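FOR IMMEDIATE RELEASE – October

Oteo opens its shared workroom in the old Bahrami building

I've been itching to write this one for months! Oteo, the little tableware studio I started at my kitchen counter, is opening a shared workroom on the ground floor of the Bahrami building, and we'd love to have you in it.

We've got room for 30 members to start with. Day passes are $40, and a monthly membership is $142 with a locker, shelf space and use of the big kiln thrown in. Doors open at 8 a.m. and we lock up at 9 at night (later if a firing is running long and there's still coffee).

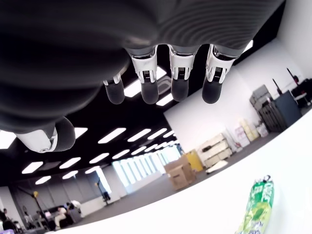 Fingers and palm from underneath, at the Bahrami building.

If you've bought from us before, you probably know the Flamover line – plain shapes, quiet colors, the kind of thing you can use for cereal and then for soup. We're adding a serving bowl and two plates to it this fall, and workroom members get first pick of the seconds. I'm a bit of a hoarder when it comes to seconds, so there are plenty.

Our neighbors at Stakex are building the shelving and have been very patient with me changing my mind over the height of the glaze racks. Twice. They'll be selling the same racks from our front counter, flat-packed, in two sizes. 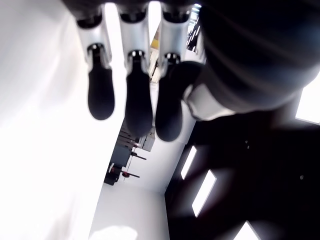
Silver-white segments and black fingertips, close up.

Beginners are more than welcome. Our first evening classes start at 6:30 p.m. and cover pinching, coiling and simple slab work, with wheel time once you've got the feel of the clay. Bring an apron and an old towel. Clay for your first class is on us, and the first 100 people to join our mailing list get a free day pass – just reply to the welcome email to claim it!

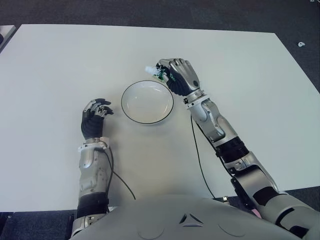
A round white bowl with a thin dark rim line.

Press folks, come by any morning in opening week and I'll show you the kiln. For interviews, samples or class dates, write to the Oteo front desk or leave a note at the counter.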